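Play food

Play food is the general name for imitation groceries, cooked dishes and condiments made for children, together with the crockery and utensils used to serve them. It is usually kept in or near a toy kitchen, and is found everywhere else. Common materials are moulded plastic, wood, felt and, in older sets, painted plaster, which chips in a way no real pear ever has.

History

Miniature food was made for dolls' houses long before it was made for hands. Those pieces were glued to their plates, which kept them tidy and made them poor toys. Loose, near life-size pieces became common once plastic moulding was cheap enough for a manufacturer to sell a fried egg on its own. The Slanina works began with butchery items, chiefly sausages and a ham, and added vegetables only after complaints from parents. Its catalogue for November of its second year lists 207 pieces, including four kinds of dumpling that cannot be told apart without the key on the back page.

Comier, a later firm, concentrated on packaging: tins, cartons and sauce bottles with printed labels. Anežka Urban, in her survey of the trade, argues that children recognise the label before the food, and that a red bottle is understood as ketchup at an age when a plastic turnip is still a matter of opinion.

Scale

Pieces are seldom made to a common scale. A strawberry may be as large as the orange slice sold with it, and a roast chicken may be smaller than either. Collectors distinguish between "table scale", near life size, and "basket scale", in which everything is reduced until it fits the basket. The Pleltley range used both in the same box and offered no explanation.

Use

Play is generally divided into shopping, cooking and serving, with washing-up a distant fourth. Real household items are often brought in alongside the toys. A colander is valued because it can be a sieve, a shopping basket or a hat. Zdeňka Koubek recorded 200 meals served to adults by nursery children and found that soup was the most frequent dish, although none of the sets supplied any.
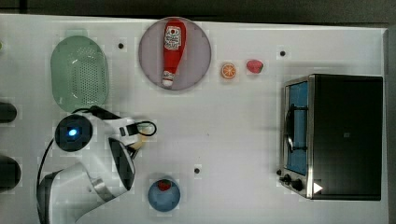 Toy ketchup bottle on a plate, with an orange slice, a strawberry, a green colander and a toaster oven.

Care and storage

Hard plastic pieces may be washed in warm soapy water and left to drain. Felt should be sponged, and wooden food wiped and dried at once. Hollow pieces take in water through the seam and give it back later – usually on to a carpet. The Stasetti storage crate, with its moulded hollow for each item, is admired by collectors and was rarely used as intended, as it required the owner to remember where the leek went.

See also: Dolls' house; Toy kitchen; Tea set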